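Search this site Go
Reading time: 6 min
Last updated: January

Sasach rule

The Sasach rule is a method for estimating how fast business equipment loses value. It treats the loss as a fixed share of the remaining value each year, and it works out that share from two numbers only: what the equipment cost new and what similar equipment sells for used. The rule takes its name from the Sasach working papers, in which it was first set out, and is used mainly by lenders, leasing firms and people who build estimates of a country's or region's capital stock.

Supporters describe it as a way to get economic depreciation straight from the market. Whether it does that is open to question. The used prices it depends on are few, unevenly spread across types of equipment and taken from sales that owners chose to make. Much of the writing on the rule deals with this problem, and much of that writing concludes that a correction exists without showing that the correction works.

Background

Depreciation in company accounts is usually a bookkeeping choice. A firm picks a service life, divides the cost over it and moves on. The figure that results may have little to do with what the equipment would bring if sold. Economic depreciation is meant to be the real thing: the change in an asset's value as it gets a year older, with the general price level held fixed.

That second idea is easy to state and hard to measure. Most equipment is never sold between the day it is installed and the day it is thrown out. The value of a five-year-old machine that stays where it is has to be inferred from something else, and every method of doing so brings in an assumption that can't be checked against the machine itself.
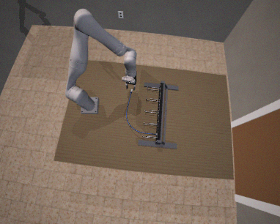 The Sasach papers proposed to infer it from the secondhand market. If a machine costs 100 when new and a similar one sells for 64 after two years, the rule takes the yearly loss to be 20 percent, since 80 percent of 80 percent is 64. The same rate is then applied to every later year. No service life is needed, and no judgment by an accountant. The papers make a good deal of this last point, although someone still has to decide what counts as "similar."

Method

The rule is applied in stages. Equipment is first sorted into classes. For each class, used prices are gathered and divided by the price of the same or a comparable item when new. Both prices are adjusted for inflation. A single yearly rate is then fitted to the results, with older sales given less weight.

The standard version has 27 classes. Some are narrow, such as forklifts. Others are so broad that they put goods with very different lives under one heading, and "general automated equipment" is the one most often complained about. Splitting the broad classes would help in principle, but it would leave several of them with almost no sales to fit a rate to.

There is also the matter of equipment that is scrapped. A machine with no buyer has no used price, so it drops out of the data, and the machines left are the ones that held up. The original papers mention this in a footnote. Later versions assign scrapped items a price of zero and add them back in, which is better, though it requires knowing how many there were. Scrap records are poor nearly everywhere.

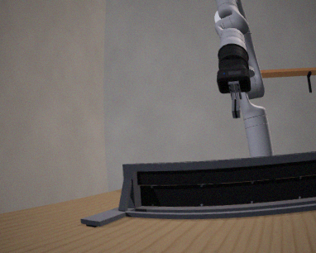 The Steldale study

The evidence most often cited in favor of the rule comes from the Steldale study, which followed 1,587 pieces of equipment from purchase. Of these, 843 were later sold, and 262 were scrapped. The rest were still in use when the study closed. The authors reported that the fixed yearly rate fit the sale prices "well across the range of ages."

The fit is less impressive than it sounds. Nearly all the sales took place in the first few years of an item's life, where a fixed rate, a straight line and several other patterns give much the same answer. The curves only pull apart later on, and the study has little to say about that stretch. A reader who wants to know whether a ten-year-old lathe loses value at the same rate as a two-year-old one will not find out from Steldale.

The study also counted trade-ins as sales. A dealer who wants to sell a new machine may offer a generous allowance on the old one and make it back in the price of the new. Allowances of that kind are not market prices in any useful sense. The published tables do not separate them, and the underlying records have not been released. 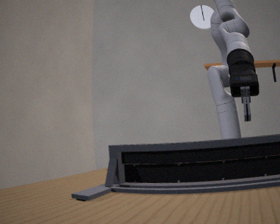
A further difficulty concerns what the rule treats as one asset. The Sasach papers assume that a piece of equipment ages as a unit, so that a single price can stand for the whole of it. That may be fair for a simple tool. It is harder to defend for something like the robot arm in the illustration, with its rounded segments joined by bulbous elbows, where one joint could in principle be replaced while the others are kept. After such a repair the asset has no clear age, yet the rule requires one. The usual practice is to go on using the date of first purchase and to treat the repair as an ordinary expense. This makes well-maintained equipment appear to depreciate slowly, when what has happened is that its owner has spent money on it. Some users add large repairs to the cost of the asset, but no agreed threshold for "large" exists, and results can shift noticeably with the one chosen.

Use in lending and leasing

Leasing firms took up the rule early, for understandable reasons. A lease contract needs a figure for what the equipment will be worth when it comes back, and the rule supplies one quickly. The lessor Baert built its residual values on it for several classes of equipment, and the advisory firm Prukby sold a software version to smaller lenders.

Both are often named as proof that the rule works in practice. What they show is that it was convenient. Baert overrode the rule's figure whenever its own staff disagreed with it, and it did not publish how often this happened. Prukby's software let the user enter an "adjustment factor" with no upper limit. An estimate that can be moved to any value the user prefers is hard to call a test of the method behind it.

There is a circular element as well. Once lessors price returned equipment with the rule and then sell it at close to that price, their sales enter the data from which the next set of rates is drawn. In a thin market this could make the rule look accurate simply because people follow it. How large the effect might be has not been measured.

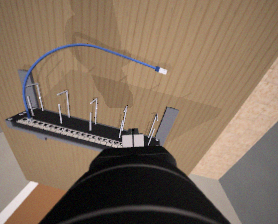
Criticism

The most common objection is the lemons problem. Owners know more about their machines than buyers do, and they may be quicker to part with the bad ones. If buyers expect this, used prices will sit below the value of the typical machine still in service, and the rule will overstate depreciation. Leaving out scrapped equipment pushes the other way. Defenders have argued that the two errors roughly cancel. No evidence has been offered for this beyond the fact that they have opposite signs.

A second objection is to the fixed rate itself. Many kinds of equipment lose a large part of their resale value as soon as they are delivered, then lose little for some time, then fall sharply when parts are no longer made. A single rate passes through the middle of this pattern and may be wrong at nearly every age.

A third is that the rule mixes aging with obsolescence. A machine may lose value while remaining as good as the day it was bought, simply because a better one has come out. For a lender the difference hardly matters. For someone trying to estimate how much productive equipment a region has, it matters a great deal, and the rule gives no means of telling the two apart.

Related methods

Other approaches include rental-price methods, which work back from what users pay to hire equipment, and retirement surveys, which ask firms when they dispose of it. Each has weaknesses of its own. Rental prices are scarce outside construction and vehicles, and survey answers tend to cluster on round numbers of years. Comparisons between these methods and the Sasach rule have mostly been made by users of one or the other.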